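Course Handout 8: Visit to the Ouellet Laboratory
Instructor: Ruxandra Cârstea

Students enrolled in the laboratory section will attend a demonstration at the Ouellet Laboratory on Tuesday. The group will meet in the lobby of the Gellari Building at 1:30 p.m. Attendance is required and counts toward the participation grade.

Purpose of the visit

The demonstration concerns the collection of manipulation data with hand-held grippers. In Unit 3 we discussed teleoperation, in which an operator directs a robot arm from a distance. The method shown on Tuesday removes the arm from the recording stage. The operator holds a gripper in each hand and carries out the task directly, and the recorded motion is later used to train a control policy.

Students should review the following terms before the visit: end effector, grasp pose, bimanual task, episode.

Conduct in the laboratory

Bags and coats are to be left in Room 11. Please step over cables with care and do not lean on the rails beside the work table. Questions are welcome between episodes – the operator will not speak while a recording is in progress.

Points to observe

Note how the operator divides the work between the left and right grippers. One hand often waits, open, while the other holds an object, and the waiting hand is also part of the record. Consider how a small printed box should be grasped if it is to be set down in a container with raised sides, and which approach directions the walls of the container rule out.

Written report

A report of two pages is due one week after the visit. It should describe one task from start to finish, identify each grasp, and propose one change to the table layout. Background reading is found on page 71 of the course reader.

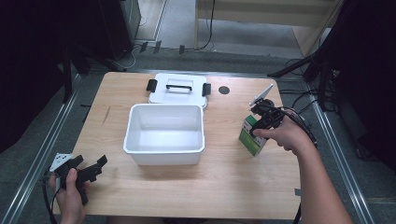
Reports are to be submitted on paper at the start of class. Students who cannot attend should write to the instructor before Tuesday to arrange a substitute assignment.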